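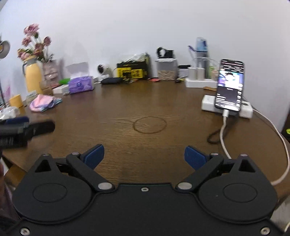 Section 4. Recording an Episode with the Hand-Held Gripper

Complete Section 3 (pairing and calibration) before you start. If the gripper has been dropped or a finger pad has been replaced since the last calibration, repeat it.

4.1 Before the first episode

1. Charge both grippers. Do not begin a session with less than 38 percent on either one.

2. Pick a table in ordinary use. Leave household items where they are. Episodes recorded on cleared desks make up too much of the Griment set already, and new ones are accepted only on request.

3. Turn face down, or move out of range, any paper showing a name, an address or an account number.

4. Wipe the camera lens with a dry cloth. Check that both finger pads sit flat on their links and do not turn when pushed with a thumb.

5. Open Daker, choose your site, and pick a task from the list. Read the whole task card, including the line that says where the episode ends.

Note: Cables count as part of the setting. Tasks that move a phone, a charger or a power strip are marked "cable" on the card and need their own practice run.

4.2 Setting Zero

1. Hold the gripper over the table with the jaws fully open and the trigger released.

2. Press Zero once. The light turns steady green.

3. Close the jaws completely, wait for the tone, and open them again.

4. If the light blinks amber, the opening was not read. Release the trigger and go back to step 1.

In two-handed tasks, zero the left gripper first. Daker labels them in the order they report.

4.3 Recording

1. Start with the jaws open and the target object in view of the camera. Hold still until you hear the start tone.

2. Do the task at the speed you would use with your bare hand, or slightly slower. Do not stop halfway to correct your grip unless the object is slipping.

3. Keep your free hand away from the object. Steadying it with your fingers makes the episode unusable.

4. When the object is released, draw back a few inches and hold still again — the end tone sounds by itself.

5. Mark the episode Keep, Failed or Discard. Failed episodes are kept and used. Discard is for interruptions and wrong tasks only.

Caution: Do not grip lit lamps, open containers of liquid, or anything plugged into the wall unless the task card calls for it. The pads soften with heat.

Caution: Rest your wrist after every 11 episodes. Daker pauses the queue at that point and will not resume for 2000 milliseconds, but a longer break is better.

4.4 Between episodes

Move at least one object before you record the same task again. Small changes are enough. A session of 400 episodes with the target always in the same spot teaches the policy the spot.

Upload while the grippers charge. Questions about rejected episodes go to Deepika Alva at the Setiawan site, with the episode number in the subject line.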